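Illedville Neighbours — Home and Laundry Help

Towels come out of the front loader with a smell and small grey bits on them

Katherine Cuadros
Posted 2026-06-08

Hello everybody. I moved to a rental unit near Marsden in February and it came with a front loading washing machine, brand Rerden, I think it is quite old. In my previous home I had only a top loader, so please be patient with me if I ask something obvious.

My problem is with bath towels. When I take them out they have a sour smell, and often I find small grey flakes on them, like wet paper but more greasy. Clothes are mostly fine, or maybe I notice it less because they are lighter in colour or thinner. I wash the towels at 40 degrees with liquid detergent and I also use fabric softener, a full cap. Usually I start the wash before I go to work and hang everything on the rack when I come home, so they can sit in the machine for many hours.

I already ran the machine empty one time with a cup of vinegar. The smell was better for one week and then it came back. The landlord says that the machine was serviced, but he does not remember when. Should I buy a special cleaner, or is it a matter of how I wash? I do not want to throw away the towels, they were a gift and still thick.

Edit: the machine has a small door at the bottom on the left side. I did not open it, I was afraid of water on the floor.

dunnyford_pete
Softener. Stop using it on towels. Also leave the door open. Mine had the same thing and it went away.

Areeba Hayat

Hello Katherine, I had a very similar trouble after I bought a second-hand machine, so I will write what I did, in the order I did it.

The grey flakes are most probably old detergent and softener that collected in the places where you do not look. Please start with the rubber seal around the door. Pull the fold of it toward you and wipe inside with a cloth and warm soapy water, especially at the bottom. In mine I found hair, a coin and a layer of grey slime which I would prefer to forget. After that take out the detergent drawer. There is normally a tab to press, and then it comes out completely. Soak it in the laundry sink and brush the hole where it sits too.

The small door that you mention is very likely the pump filter. Put a flat baking tray and an old towel under it, switch off the machine at the wall and open the cap slowly, a quarter turn at a time. Some water will come, and this is normal. If there is a little hose beside the cap, drain from this first.

Then run an empty hot cycle, the hottest one you have, with a drum cleaner. I used Flestska powder from the supermarket, but I think any of them will do. I would not use vinegar often, my repair man told me that it is not kind to the rubber.

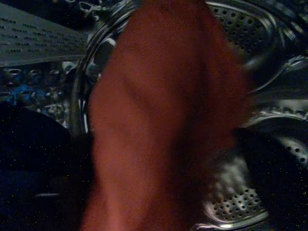
For the towels themselves, wash them separately from the clothes and do not fill the machine to the top. A thick towel takes a lot of water and it needs room to fall and turn. Dark ones such as a brick-red towel will also show you the flakes sooner than a white one, so they are useful for checking. Before you load, turn the drum by hand with a torch and look at the holes in the metal and along the raised ridges, and wipe away any grey film there. Use 60 degrees if the care label permits it, half of the detergent you use now, and no softener for the next 4 washes.

And the last thing, perhaps the most important — do not leave them inside all day. If your machine has a delay button, set it to finish when you come home. Mine has one and I ignored it for nearly 3 years.

Katherine Cuadros
Thank you both! I opened the filter yesterday evening with the tray under it. There was a hair clip, two buttons and a lot of something brown. Tonight I will do the hot cycle. I found the delay button also, it has a picture of a clock and I believed it was only to show the time.

Areeba Hayat
Good, do the seal as well before the hot cycle. And check after one hour that the filter cap is not dripping, mine needed to be turned a bit tighter.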